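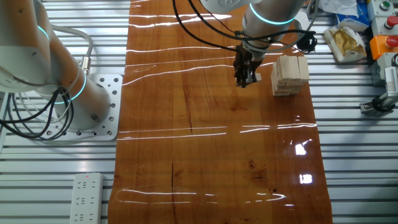 It let go of the block and then it pulled the whole tower down with its own cable, and I was looking at the fingers the entire time, wrote one operator in the fault book of the Konimell workshop. We have kept this sentence in every edition of the course. It contains almost all of the present chapter.

Chapter 2
When the Cable Arrives First: Snags, Stops and Safe Restart

What you should know before you start
You should have read Chapter 1 and be able to move one arm by hand guiding and by the teach pendant. You should also know where the stop buttons of your own cell are, without looking for them.

What you will learn
How a loose cable changes the space that an arm needs.
The difference between a protective stop and an emergency stop.
How to restart a cell with two arms after one of them has stopped.
How to write a fault report that another person can use.

2.1 The fault at Konimell

The work in the cell was simple. An arm with a two-fingered gripper took a small wooden block, carried it over the table and placed it on a stack, one layer across the other. A second arm stood at the side and waited for its turn. Stacking is a popular task for training. The blocks are light, the mistakes are easy to see, and a fallen tower costs only the time to build it again.

The program had been tested with the arm moving slowly, and it passed. On Wed 15 November the speed was set to 80 percent for the first time. The arm placed its block correctly, opened the fingers and went up. While it was turning back, the coil of cable beside the wrist swung outward and touched the tower. Three blocks fell on the table and one of them rolled under the waiting arm. The operator pressed the emergency stop, took the block out, released the button and started the program again from the line where it had stopped.

This last step was the dangerous one. The second arm had not finished its waiting position when the stop came. The program, however, believed that it had. When both arms received the command to continue, the second arm took the shortest way to its next point, and this way passed through the place where the first gripper was standing. The two arms touched. Force limiting stopped them at once and no person was hurt, but the gripper flange was bent and the cable connector had to be changed. The event is number 1768 in the fault book.

Please notice that there were two faults and that they are of a different kind. The first is a fault of geometry. The second is a fault of procedure. Many reports mix them together, and then only the first one is repaired.

2.2 The arm is bigger than the drawing

Look again at the picture that opens the chapter and follow the black cables along the arm with the gripper. They leave the smooth outline of the housings. A planning program knows the housings very well, for they are in the model that the manufacturer supplies. It usually knows nothing of the cables unless somebody has drawn them.

For planning we therefore speak of the dressed arm, meaning the arm together with everything that hangs on it. The swept volume of a dressed arm is the full space it passes through during a movement. It has three properties that surprise beginners.

First, it depends on speed. A cable that hangs quietly in a slow test will swing in a fast one. At Konimell the loop reached 170 mm from the wrist at working speed, and this was enough to meet the tower.

Second, it depends on history. If the wrist has turned one full time in the same direction, the cable is wound up and shorter on one side. The same target point can be safe in the morning and not safe after an hour of work.

Third, it is not always on the side where you look. The attention of the operator goes to the fingers, as the sentence from the fault book says so well. During a test run, one person should watch only the cables.

2.3 Two kinds of stop

A protective stop is made by the robot system itself or by a safety device, for example when a force limit is passed. The arm brakes in a controlled way, and after the cause is removed it may be possible to continue.

An emergency stop is made by a person. The red mushroom-shaped knob must be reachable from every place where somebody works on the cell, and nothing may be stored in front of it. Releasing the knob must not start any movement. It only gives permission for a restart, which is a separate action.

In a cell with two arms you must also know what each button stops. Some cells are wired so that one knob stops both arms. Others, especially cells that were extended later, have one knob for each arm. Test it. Press each one while both arms are moving slowly, and write the result on the door of the control cabinet.

2.4 Restart after a stop

The integrator Chatzigeorgiou, who rebuilt the cell, wrote the following procedure, and we use it with small changes.

1. Leave the stop pressed. Look at both arms, and at the cables of both arms.
2. Remove fallen parts from the table, also from under the arm that was not working.
3. Check that nothing is held in the gripper. If something is held, support it by hand before you open the fingers.
4. Release the stop. Move one arm alone to its home position, at reduced speed, while the other stays disabled.
5. Do the same with the second arm.
6. Start the program from its first line. Do not continue from the middle.

Step 6 is the one that people skip – it costs a few minutes, and the tower must be built again. In the Fondavell cell the function "continue" is now locked with a key after every emergency stop.

The next section treats the fault report, and it begins with the page from Konimell as it was first written, before anybody had spoken about the second arm.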